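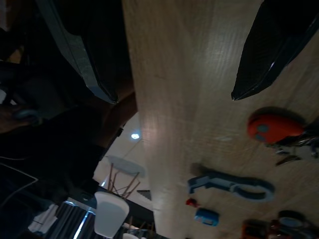

Tabletop recordings pass 900

The Gistetti group has now recorded 900 usable examples for its small-object picking task, with the first full batch going to training in November. The goal for the whole set is 4000. Emrys Vaughan, who runs the recording sessions, expects the pace to pick up now that the setup has stopped changing every week.

The task is simple to state. A mix of small things is scattered on a wooden table, a person guides the arm through picking up one of them and putting it down somewhere else, and the arm's joint positions are saved along with the video from the wrist camera. The learning system, which we call Feretis, is trained to copy those motions from the video alone. It gets no list of objects and no map of the table.

Most of the early trouble came from the objects. The first sessions used identical blocks, and the model learned blocks very well and little else. The current bins hold toy parts, plastic and metal tools, and odds and ends from desk drawers. Some are rounded and roll away when touched. Some lie so flat that one finger has to come down almost on the wood before the grip closes. Long pieces with a loop at one end are the hardest, and people disagree about where to grab them. Hanne Riihimäki asked for both ways to be kept in the set, and a note is saved with each recording saying which was used.

The wrist view has its own problems. When the arm tilts, the camera takes in a good part of the room as well as the table, and daylight from a window can change the look of the wood a lot between morning and late afternoon. We talked about putting up a plain screen behind the table and decided against it. The finished system will have to work in rooms with chairs and people in them, so the chairs and people stay. Sessions are now split between morning and afternoon for the same reason.

A recording is thrown out if the arm stops for more than 3 seconds, if the object leaves the table, or if the video and the joint data drift apart. Failed grips are kept as long as the person tries again and gets it. Those turned out to be useful — the version of Feretis trained without them would close on air and carry nothing across the table with great care.

Akmont, the tool we use to review recordings, was updated last week. It now plays the video next to the gripper opening, so a missed grip is easy to spot. Please mark the start of each second try with the new button and leave the old comment box for anything unusual.

We are looking for more people to guide the arm. At present 12 are trained, and the model has begun to pick up their habits, including one person's way of always coming in from the left. No experience is needed. A first session takes an afternoon, most of it practice, and practice runs are not added to the set. Sign up with Emrys by Monday, and say whether you are left-handed, as we have very few recordings from left-handed people.

The second table, Bogdan, is still waiting for a replacement cable and will not be used for recording this month. Sessions booked there have been moved to the main table at the same times.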